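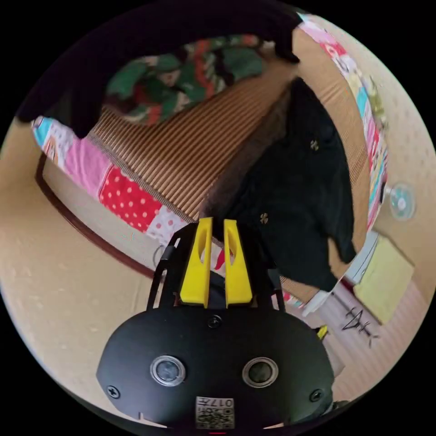
Workshop Tips, Issue 38, page 19

HAND-HELD GRIPPERS: SETTING UP A FAIR COMPARISON AT HOME
Rawan Hattar

Readers who build or buy hand-held grippers for recording picking tasks keep asking which finger shape to start with. The tips below come from bench and floor trials of two finger sets, the Mestier and the Gosness, on the same body. The work was done on fabric, in and next to a corrugated cardboard box, because fabric shows up the faults in a finger sooner than blocks or cups do.

Fingers

Slotted, tapered fingers flex along the slot when they close. On folded cloth the flex is useful up to a point. Past that point the tips splay and the fold slides out sideways. Check for splay by closing the fingers on a doubled tea towel and pulling straight back with a luggage scale hooked to the hem. Record the reading at which the towel first moves, then repeat with the towel rotated a quarter turn.

The Mestier set held to a higher reading on quilted cotton. The Gosness set was better on thin black knit, where a narrow tip can get under a single layer. Neither set was good at both. If you can only print one, print the narrow one and add a strip of bicycle inner tube to the inside face. Contact cement holds it. Hot glue peels after a few sessions.

Use a bright colour for the fingers. Yellow filament stands out against dark garments and against brown cardboard, and the tips stay easy to find when you go back over the recording. Grey fingers were tried first and were lost against anything in shadow.

Bracket and fasteners

Flared side struts catch on loose thread, embroidery and open hems. Run a fingernail along every edge of the bracket before the first session and take off any burr with 400-grit paper. Do not file the face where the fingers mount.

Check the plate screws at the start of each session with the correct driver. A loose screw shows first as a small wobble between the two fingers, and the wobble is easily blamed on the print. Low-strength threadlocker is enough. High-strength will strip the head the next time you want the plate off.

Cameras

With two lenses set in the plate behind the fingers, the lens surfaces sit close to your knuckles and pick up grease. Wipe both with a microfibre cloth before recording, in the same order each time. A paper towel leaves lint that a wide lens will happily focus on.

A wide round view bends straight lines near the rim. Floor trim comes out as an arc and the flutes of a cardboard box fan outward. Judge alignment by the centre of the view only. If the fingertips do not reach the middle of the picture, move the mount before changing anything else.

Exposure is the usual trouble with dark cloth. A black garment over pale flooring will either lose its folds or wash out the floor, depending on where the camera meters. Lock exposure on the cardboard. It is a mid-tone, it is cheap, and there is always a piece of it in the garage.

Test load

Keep one fixed pile and use it for every gripper. Ours is:

A large corrugated carton, tipped on an angle
A patchwork quilt with small squares, draped past the edges of the carton
A dark garment with a little gold embroidery
A patterned scarf or similar light fabric, bunched
One loose sheet of paper and one card, flat on the floor

The quilt earns its place through its seams. Fingers that slip on a plain patch will often hold on a seam, so note which one you gripped. Polka dots and florals also make it easy to say afterward which patch was lifted. The flat card is the hardest item on the list. No finger tried so far picks it up from a smooth floor without first pushing it against something.

Reset the pile between runs by hand, from a printed photo taped to the wall. A reset done from memory drifts toward whatever is easiest to pick.

Controllers

The Hijazi board samples finger width on a fixed clock and is the simpler of the two to wire. The Vememgate board samples on change, so the file is smaller and harder to line up with video. For a first build use the Hijazi. Its one fault is the connector, which backs out if the cable hangs free. Anchor the cable to the handle with two zip ties, the first close to the plug.

Calibrate width at fully open and fully closed, then check a middle value against a wooden block measured with calipers. Do the check again after changing fingers, even when the new set came off the same printer.

Run count

Each finger set was given 68 lifts on each board, split evenly between seam and plain fabric. Fewer than that and a single awkward fold shifts the result. Rest after every seven or eight lifts. A tired wrist tilts the gripper inward, and the tilt shows in the data as a poorer finger.

Labels

Put a printed code label on every body and write the same code in the log. Stick it where it can be read from the operator's side or the far side, but choose one side and use it on all units. Cover it with clear packing tape and trim the tape well back from the lenses.

Storage

Store fingers off the body, flat, away from the furnace and out of the car in summer. PLA creeps under light load, and a set left clamped shut on a rag over a hot weekend will not come back parallel. If yours has already bent, print another. Attempts to straighten fingers in hot water gave a different curve in each one.

Next issue: foot switches, and a cable reel made from a cookie tin.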